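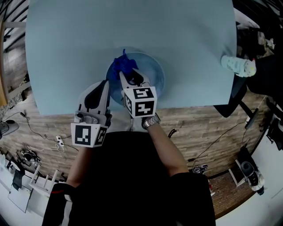

Pág. 23

Control de mazos – torneo de cartas Rillemon, sede Lellutgate
Lista de inspección con observaciones. Formato avanzado.

1. Mazo principal dentro de los límites de la hoja registrada. CONFORME.
2. Mazo adicional: máximo 16 cartas según el reglamento local. CONFORME. Recontar tras cada ronda.
3. Copias por nombre: máximo 3. NO CONFORME en un mazo. Cuarta copia de «Centinela Lamptey» en el mazo de reserva – el límite suma las tres zonas. Corregido antes de la ronda 1.
4. Fundas opacas, mismo lote y desgaste uniforme. OBSERVACIÓN: dorso mate con esquinas dobladas en cartas de un mismo tipo. Se exige cambio completo.

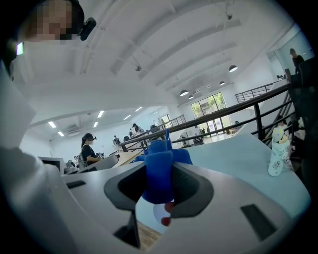 La sustitución parcial no se admite, pues el lote nuevo se distingue al corte.
5. Cartas en idioma extranjero: texto oficial traducido disponible. PENDIENTE para «Flemau, Guardián del Foso».
6. Fichas y contadores diferenciables de las cartas del mazo. CONFORME.
7. Hoja de registro legible, sin abreviaturas. NO CONFORME en tres hojas; devueltas al jugador.

Próxima revisión: marzo.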